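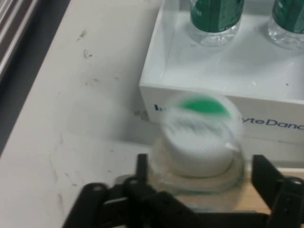
Ridar Urine Sediment Set – README

Ridar is a set of labeled microscope fields from urine sediment, put together for people who work on automatic counting of cells, casts and crystals. Samples came from 113 adult patients at the Taltov kidney clinic. Lungile Steyn ran the sample work and Khadija Hegazy did the labeling and wrote this file.

Contents

fields/ – 2,000 grayscale fields, PNG
labels/ – one CSV per field, same base name
patients.csv – patient code, age band, sex, dipstick protein and blood
splits.csv – train, validation and test, divided by patient

Sample handling

Midstream urine was spun within 2 hours of collection and the pellet was resuspended by hand. Samples that had to wait were kept at 4 °C. Cold storage brings out amorphous urates, so those patients have a 1 in the "chilled" column of patients.csv. No stain was used.

Labels

The classes are red cell, white cell, squamous cell, renal tubular cell, hyaline cast, granular cast, crystal, yeast and other. Bacteria are not labeled. Each row in a CSV gives the class and the center point of one object. Objects that touch the border are labeled only if more than half is visible.

Dysmorphic red cells are in the red cell class. We tried to split them out and the two readers disagreed too often for the result to be useful.

Known problems

Granular casts are rare and most come from a few patients, so scores for that class move a lot between splits. Some yeast were first entered as red cells – the ones we found were fixed in the March release. Age bands are missing for patients who asked us to leave them out.

Use

Research and teaching only. The set has not been checked for diagnostic use. Please keep to the patient split when reporting results, and send label corrections to Khadija Hegazy with the field name and row number.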